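Housekeeping for a small blog: backups

A blog consists of two parts, the files and the database. The files hold the theme, the plugins and the uploads. The database holds the posts, comments and settings. A backup with only one of them will not restore the site.

Export the database first. It is usually small; the one for this blog is 15 MB. Save it as a compressed file with the date in the name, year first, so that the copies sort correctly in a folder.

Then copy the uploads folder. Mine has 800 files in it and takes nine minutes over a home connection. 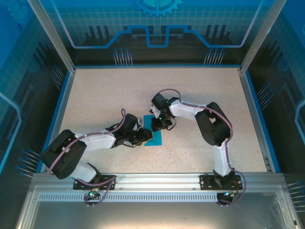 Skip the cache folder. It is rebuilt when pages are requested and can double the size of the archive. Theme files only need copying after an edit. Keep the configuration file with the database export — it contains the table prefix and the password, so encrypt both.

Store one copy on a drive that is unplugged between backups and one with a company other than the web host. Keep the last four sets and delete older ones. I use Luvow for the second copy, on the plain storage plan.

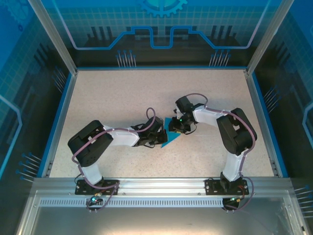
How often should a blog be backed up?

Match the schedule to how often you post. For one post a week, a weekly database export is enough, with the uploads folder copied monthly. Make an extra export before any software update.

Test a restore twice a year, on a subdomain or a local install. Open an old post, a recent post and the comment form. Check that accented characters display correctly. If they don't, the export was saved in the wrong character set.

Comments (3)

flollo_reader
Does the table prefix matter if I restore to a new host?

Author
It has to match the one in the configuration file. Otherwise the installer starts a blank site.

backroomblog
Mine failed in August on the character set. Exported again as UTF-8 and it loaded.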